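Kitchen notebook, Skotcombe test flat
July, entry 14
Started 9:40

Carrying on from entry 13, where the loading order was left open. Rack type in the pull-out dishwasher has not changed. Detergent is the Tinditz powder, one level scoop, same box as last time. Salt topped up before starting. Filter taken out, rinsed under the tap, put back, quarter turn to lock. It clicks late. Worth checking by hand that the collar is seated and not trusting the click.

Purpose of this entry is to settle where the light pieces go. Heavy crockery has been fine all along. The children's plates and cups are the trouble: they weigh very little, the spray lifts them, and a cup that turns over in the wash comes out full of gray water. In entry 13 two pieces had to be washed again by hand, both from the front of the drawer.

Water hardness strip read the same as in June, so dispenser setting stays at 2. Inlet temperature at the sink tap after running it clear: 40 C. Ran the tap first each time, otherwise the machine fills cold and the short program never makes up the difference.
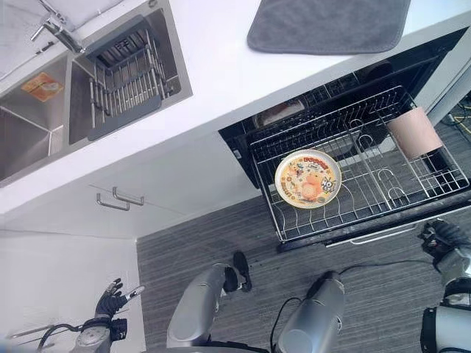

R. Makhubela
Dishwashing and storage trials, Skotcombe

Loading for the first run was left partial to see how the pieces settle before the drawer is filled. The cartoon plate is resting on the rack a little left of center, and the pale pink cup is on its side against the tines. Neither position is one I would keep for a full cycle. A plate lying on the wires shields whatever is under or behind it, and a cup on its side holds water along the lower wall. Moved both before starting: plate upright between tines with the pattern toward the middle of the drawer, cup mouth down and tipped slightly so the base drains.

The wire basket in the right-hand basin of the sink is useful as a halfway stop. Pieces get scraped, go into the basket, and are then loaded large to small. Left-hand basin kept clear for rinsing. Tried it the other way round in the spring and kept dripping across the counter to reach the drawer, which opens to the right of the sink cabinet. Dish mat stays folded to the right of the sink until unloading. If it is opened out early it picks up splashes and is damp by the time it is wanted.

Run A, short program, drawer part filled. Plate clean on both faces. Cup clean inside, ring of water on the base, tipped off into the sink. Bowl at the back had a film on the rim nearest the wall. Likely too close to its neighbor, gap less than a finger.

Run B, normal program, same pieces, bowl brought forward one row and angled. Film gone. Cup stayed put. Plate had shifted against the next tine but was still upright. Dry time with the drawer left open: 40 minutes before the plastic pieces could be stacked without a towel. Ceramics were dry well before that.

The printed plates need watching. No fading seen so far, but the Rumel care sheet only covers plain melamine and has nothing to say about decorated ware. Keeping one plate of the set out of the machine for comparison. It is on the upper shelf of the tall cupboard with tape on the back. Please do not put it in with the rest.

Loading order as of this entry:
Bowls at the back, angled, one finger between rims.
Plates upright, printed face inward.
Cups last, mouth down, against the tines.
Nothing flat on the wires.

Open points
Try a net over the light cups. There is one in the drawer with the spare filter.
Repeat Run B with the drawer full. All results above are for a part load.
Handles on the cabinet under the sink want tightening, Phillips no. 2.
Rinse aid low, reorder with the next Tinditz box.

Finished 13:20. Drawer left open to air, tap off, filter rinsed again.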